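Lab notebook, February, open day at Trosemine
Reading time: 6 min

Writing this up at the kitchen table with a cup of tea going cold, because if I leave it until I'm back in the workshop I'll have forgotten half of it. Niamh Kavanagh and I drove out to the Trosemine open day at Carkstead this morning, got there at 9:20, parked behind the loading dock (wrong spot, we were asked very nicely to move) and were in the demo room by quarter to ten with our lanyards on.

For those who weren't there when we talked about it at lunch: Trosemine do simulated kitchens for two-arm robots. You train and test in the rendered kitchen, then see how much carries over to metal. We've been thinking about something similar for the Drunia bench, so I wanted to see how they set tasks up, how they score them, and how much of the whole thing is held together with tape. Some tape, I can report!

The room was smaller than I'd pictured. Two long desks, a big screen on the end wall, and a row of monitors where each arm's view gets its own window. They were running the bread basket task when we walked in, and I liked it straight off for being so plain. One item on the counter, appliances pushed to the back, and a lot of open white bench between the basket and the grippers.
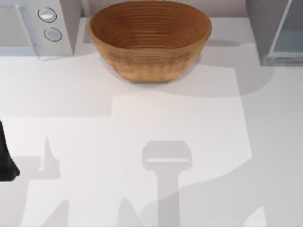
Bowl task, appliances at the back, gripper shadow on the counter.

The shadows were what got me talking to the fellow at the desk. Our own renders at home are lit flat as a pancake, and I'd always figured that was fine, one less thing to go wrong. He reckons flat lighting makes you lazy. If the arms never throw a shadow on the bench in training, the first time they do it on the real one the policy sees a big dark shape sliding toward the target and gets silly about it. I asked if he had numbers for that and he said not ones he'd want quoted, fair enough. I've put "turn on arm shadows" at the top of our list anyway.

They had 1,581 episodes logged for the kitchen set as of this morning, all browsable. Niamh went straight for the failures (of course she did) and spent a good while scrubbing back and forth through them. Her favourite filter was the one that sorts by how long the gripper dithers before committing. I want that filter. I don't think it'd be hard, we already save joint speeds, it's just a matter of somebody sitting down and doing it, and I suspect that somebody is me.

Notes to self on the scoring while it's fresh:

They don't use a plain pass/fail. Each task is chopped into stages, and an episode gets credit for the stages it reaches. A run that reaches the basket and fumbles the grasp is kept apart from a run that wanders off into the corner. We lump both into the same bucket, and I've been grumbling about our success rate for months without knowing which of the two I was grumbling about.

They cap an episode at 32 seconds. We let ours go to 60. I asked why so short, and the answer was that hardly anything good ever turned up after the first half minute and it was chewing up disk.

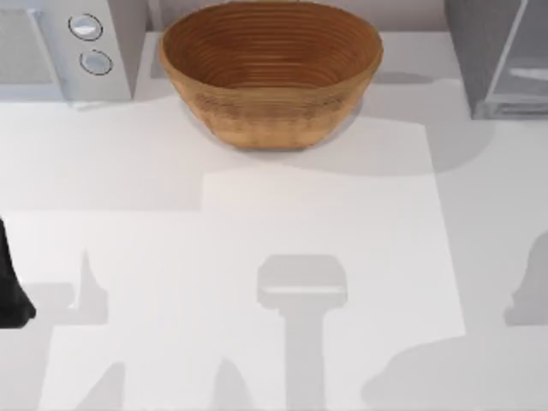
Same counter on the monitor, black finger just in at the left.

After that there was a tea break with proper lamingtons, and I got chatting with a woman from Sheehan who's been trying to get grasping going on odd-shaped rims. We compared notes on flared sides. She goes for the rim with one finger inside and one out; I've always squeezed from both sides and hoped. She was polite about it. Her view is that on anything that tapers toward the base, a side squeeze wants to ride up, and the harder you grip the worse it gets. I tried to argue and ran out of arguments somewhere around the second lamington.

Back in the room they'd opened up the floor for questions, and it got lively. There were 20 of us in the session and I'd say most had something to ask. One bloke at the front wanted to know if the whole lot would run on his laptop (it won't, he was crushed). The close-up arm views were up by then and we'd moved on to bottles, which are a whole separate headache for us with the glossy sides. 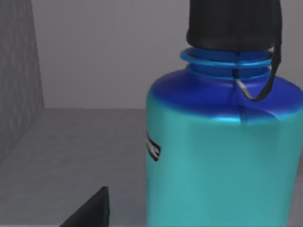 Do you need a camera on each wrist, or will one overhead do?

One overhead will get you through reaching and rough placement, but for the last few centimetres before a grasp they'd want a wrist view as well, on whichever arm is doing the work.

That matches what we've seen at Drunia, more or less. Our overhead view is lovely right up until the arm gets in its own way, and then we're guessing. I'd been hoping to get away without buying a second camera this year. Niamh gave me a look.

The other thing that came up a fair bit was what to do with appliances. I'd assumed they'd be scenery, something to make the place look like a kitchen, and a few of us were surprised at how much time goes into them.

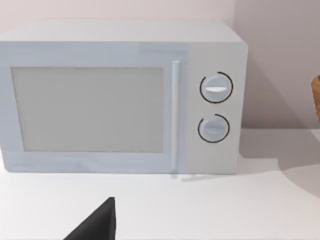
Doors and knobs are where their people spend most of their days, by the sound of it. Every hinge needs its own friction, every knob its own stiffness, and if you guess them all the same you end up with an arm that opens everything with the same mighty yank. They pull theirs from a range and change it every episode. I wrote down "range, every episode" and underlined it twice, then lost the pen.

Niamh asked about handles, whether they ever swap in different shapes. They do, they've got 6 in rotation at present and want more. She offered to send over the ones she modelled for our cupboard rig, and they seemed properly chuffed. Must chase her on that, the files are still on the old machine.

We got a go at driving too! Two controllers, one per arm, and I was dreadful. My left hand has no idea what my right hand is up to, in simulation or anywhere else. Niamh was much better and has been insufferable about it the whole drive home. What I noticed while flailing was that their arms have a bit of lag added on purpose, to match the real ones. Ours respond instantly, which feels marvellous and is probably teaching our demos bad habits. Worth measuring the delay on the bench before we touch the sim.

Left at 1:15, grabbed a pie in Carkstead (the servo, not the bakery, the bakery was shut).

To do:
- arm shadows on in our renders
- staged scoring, start with the simplest pick
- cut the episode cap and see if we miss anything
- dithering filter, me
- price a second wrist camera
- measure lag on both arms
- Niamh to send handle models
- ask Sheehan about their rim grasp write-up, she said she'd share it

I also promised to send Trosemine our cable-drag notes in return. They're in the blue folder under the soldering station, unless somebody's moved it again.

Back to top
Contact the workshop | © Drunia workshop notes
This site uses cookies to remember your reading preferences. Accept | Manage settings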